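Cell notebook, Stavanthorpe workshop
2025-01-10
Eta bimanual cell - unexplained stop with both arms over the table

1. What happened

Protective stop during the carton task this morning. The right arm quit holding position partway through a reach, sagged, and the left arm kept going for a moment before the supervisor caught it. No one had hands in the enclosure. The log puts the blame on "joint 3 tracking error, right" and then, 200 ms later, on a comms timeout on the same arm. The Wieser diagnostic page has already decided this was a collision with the big carton. I don't buy it. A collision should show up as a current rise ahead of the tracking error and there isn't one in the trace, just a flat line and then nothing.

Layout was the usual clutter set: cartons in the middle, the orange paperback at the back left, the big cylinder on its side against the right wall. 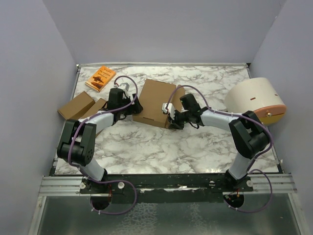 2. What I checked

Power first. Supply voltage steady at the rail while commanding both arms slowly. Doesn't prove much, as the fault came at full speed and I'm not going back to full speed until I have a better story than the one on the diagnostic page.

Then the cable. The purple one on each arm is tied to the links and left to loop free at the elbow and again off the base. I have complained about those loops since May. On the right arm, with the elbow folded up and the wrist in toward the centre, the connector at the elbow gets a sideways pull. I could bring on the timeout by flexing it by hand (arm de-energised, bus still live). Got it on 3 tries, then couldn't get it again at all, so I'm calling it a suspect and no more than that.

Vestance's note says the connector is good for this routing. Their note also shows an arm lying straight out, a pose we never use.
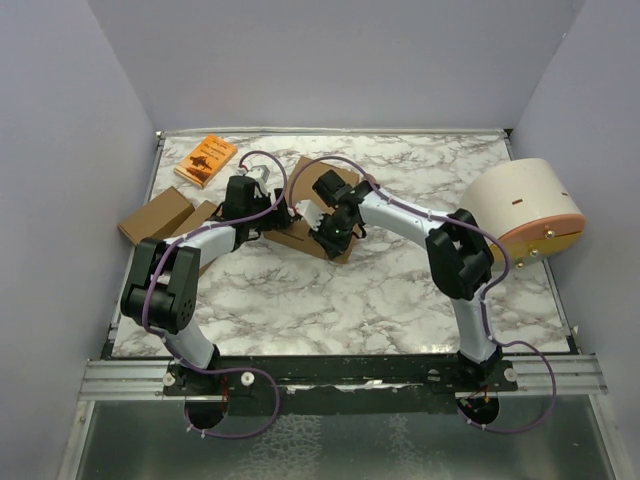
The part I like least is the left arm. When one arm drops off the bus the other is supposed to freeze on the next cycle. It didn't. It took up to 2 more setpoints from the buffer, and with the grippers working this close together that is enough to put one wrist into the other. Whoever wrote "coordinated stop verified" on the commissioning sheet must have tested it with the arms parked. I've crossed it out and initialled it.

Checked the fingers for damage. Nothing I'd call new, but the tips are scuffed enough already that I wouldn't swear to it. The wrist camera feed is fine and kept its timestamps right through the stop, so the camera bus is not the problem, whatever the first theory on the whiteboard says.
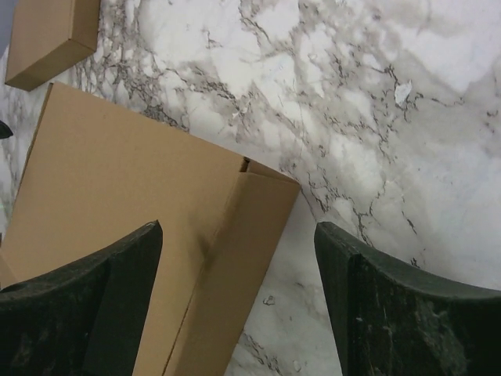
Wrist view, two cartons on the table, fingers open.

3. Where it stands

- Cell is tagged out for full-speed work. Jog only, enclosure clear, one person on the e-stop.
- Don't clear the fault history. I want the raw trace, and the reset button wipes it.
- Re-tie the right elbow cable with some slack on the connector side. If the timeouts go away, fine, but the stop logic still gets fixed separately. A better cable tie is not a safety measure.
- Buffer flush on peer loss: needs a firmware setting on the Eta side. There's a flag for it in the manual, default off. Haven't tried it yet.
- Repeat the stop test with the elbows up and both wrists over the middle of the table, and pull the bus plug on purpose. Both sides, left as well as right.

Someone suggested lowering the collision threshold and carrying on. No. That would only make it stop more often for the wrong reason.

Trace is saved in the Eta folder under today's entry. Still need to compare it with the stop we had before the break, which also got written up as a collision.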